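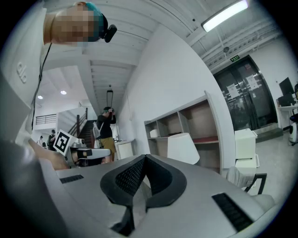
The ground floor of Lyimo House, with the staircase to the upper level at the rear.

Lyimo House to extend opening hours in the new year

20/12/2018

Congate has confirmed that the ground floor and upper level of Lyimo House will be open to local groups on weekday evenings from the new year, following the completion of improvement works that began in September.

The building, which provides shared working and meeting space, has until now closed to outside users at the end of the working day. Under the new arrangements, registered groups will be able to book the main room on the ground floor, the upper level, or both together.

The works were carried out by Prorance under a contract that covered redecoration of the main room, repairs to the roof and the replacement of the heating system. The walls have been painted white throughout and the ceiling beams have been left exposed, in keeping with the wishes expressed by users during the consultation earlier in the year. The staircase and the balcony railing on the upper floor were inspected as part of the same contract and have been retained.

Congate received 1,218 responses to the consultation. A majority of those who replied asked for longer hours, and many also asked for the main room to be kept as a single open space. An earlier proposal to divide it with a permanent partition has been withdrawn.

Oduor Mosoti, Head of Premises at Congate, said: "The main room is at its best when people can move about in it freely, and we heard that very clearly from those who use it. We are grateful to everyone who put up with the noise and the closed entrance during the autumn – the building is in far better order for it."

Some 4,000 people visited Lyimo House in the past year, and Congate expects the figure to rise once the evening sessions are established. Daytime bookings will continue on the present terms, and existing users do not need to register again.

Groups wishing to use the building in the evening must name a responsible person, who will be given a short introduction to the fire exits, the lighting and the locking of the front door. Furniture may be moved within the main room but must be returned to its place at the end of each session. Nothing may be stored on the stairs or hung from the balcony railing.

A second phase of works, to be known as Grirska, will deal with the rear entrance and the cycle store. Tenders for this phase will be invited in the spring – the building will remain open while the work is under way.

Booking forms are available from the Congate premises office.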